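# Reusing office mini PCs at the Zevdale branch: speaker notes

Talk slot: 25 minutes plus questions. Titilayo Ekpo speaking, Binta Amadi on the laptop.
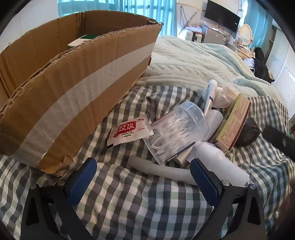 *Opening slide: open cardboard box with white packing tape.*

## Before starting

- Handout is one page, printed both sides. Leave a stack by the door.
- Ask who has opened a small desktop before. If most hands go up, skip the part on getting the lid off.
- Slides go dark after a while on this laptop. Binta will keep it awake.

## 1. What we bought and why (3 min)

We needed to replace the desktops at Zevdale. The old ones were full towers and they were slow, mainly from spinning drives and too little memory. New machines were over budget. We went to Nanport, a refurbisher, and asked for small business desktops that had come off lease.

We ended up with 118 machines. They came in more than one delivery, and they were not all the same model, even though the order sheet listed one model name. I'll spend most of the talk on that.

Say early on: I don't sell these and Nanport isn't paying for this talk.

## 2. Same name, different board (6 min)

Slide: two spec sheets side by side.

Office PC makers sell a line of small desktops with a low, a middle and a high model. The cases look nearly the same. The boards inside can be different in ways that matter later:

- The chipset. The cheaper one may have fewer drive lanes and no remote management.
- The number of memory slots.
- Whether the M.2 slot takes NVMe drives or only SATA ones. The connector can look right and the drive still won't show up.
- Which video outputs are on the back. One port is often an option the first buyer picked, so two units of the same model can differ.

In our case 13 machines had the lower board. They had been listed under the same name as the rest. They run fine. We put them at the front counter, where people only use a browser and the booking program, and we kept the better ones for the back office.

How we caught it: Binta ran an inventory script on the first delivery and sorted by board number. Reading the sticker on the case was no help, as some cases had been swapped during refurbishing.

Pause here for questions. People usually ask about the script. It reads the board maker, board number, BIOS version, memory, drive model and serial number, and writes one line per machine to a shared file. It's on the handout.

## 3. BIOS first, then everything else (5 min)

Order of work per machine:

1. Check for a BIOS password before anything else. If there is one, the machine goes back.
2. Update the BIOS. Some old versions need a step in between, so read the release notes.
3. Load defaults, then set boot mode to UEFI.
4. Turn on the TPM and clear it.
5. Set what happens after a power cut. We use "last state."
6. Check the clock. If it's wrong after an hour unplugged, replace the coin cell.

Four machines had a BIOS password. Nanport replaced them without any argument, but it took until April, and we had to pay to ship the first two back. Ask about return shipping before you order.

Don't read the whole list aloud. It's on the slide.

## 4. Power supplies (4 min)

These small units use an external brick. The maker sells more than one wattage with the same plug. A machine with a 35-watt processor will run on the small brick. A faster processor may start up on it and then slow itself down, and the only sign is a message at boot that people click past.

We had a complaint that one desk was "always slow after lunch." We replaced the drive. No change. We reinstalled Windows. No change. It was the wrong brick. I would check that first now.

Things to say:

- Label each brick with the same asset number as its PC.
- Keep a couple of the larger size on the shelf.
- Third-party bricks: we tried a few from Goteck. They powered the machines, but the PC didn't recognize the wattage and ran slow in the same way. We kept them for monitors that use the same voltage and plug.

## 5. Memory and drives (4 min)

All of ours take laptop-size memory. We went to 16 GB on the back office machines and left the counter at 8 GB.

Two sticks are better than one for built-in graphics. It shows up if somebody runs two large monitors. For email it makes no difference that I could see.

Drives: we bought new SSDs for every machine. The used drives were healthy on paper, but we didn't want to track hours on them. The old drives were wiped and went into a drawer, and some have been used for test installs.

Heat: the small cases don't like being closed up in a cabinet. Two desks at Zevdale have the PC mounted behind the monitor with a plate from Garba. Check the screw length on those. The supplied screws were too long for one of our monitors and pushed against the panel.

## 6. Windows 11 (2 min)

Keep this short. It always turns into a long discussion.

Check the processor against Microsoft's supported list before you buy. A TPM by itself doesn't settle it. If a machine isn't on the list, plan for another system or a shorter life. Two of our test units now run Linux for the wall displays, with no trouble so far.

If someone asks about bypassing the check: we don't do it on work machines. Move on.

## 7. What I'd ask the seller next time (1 min)

- Board number for each unit, in a spreadsheet, before shipping.
- Wattage of the brick included.
- Confirmation that no BIOS password is set.
- Who pays for returns.

## Questions

Likely ones:

*Noise?* Quiet at idle. The fan is audible if the vents are blocked with dust. Blow them out before they go on a desk.

*Can you add a graphics card?* Not in this size. Look at the small tower from the same line.

*How many have failed?* Give the current number from Binta's sheet. Check it the morning of the talk.

Binta has the script on a USB stick for anyone who wants a copy.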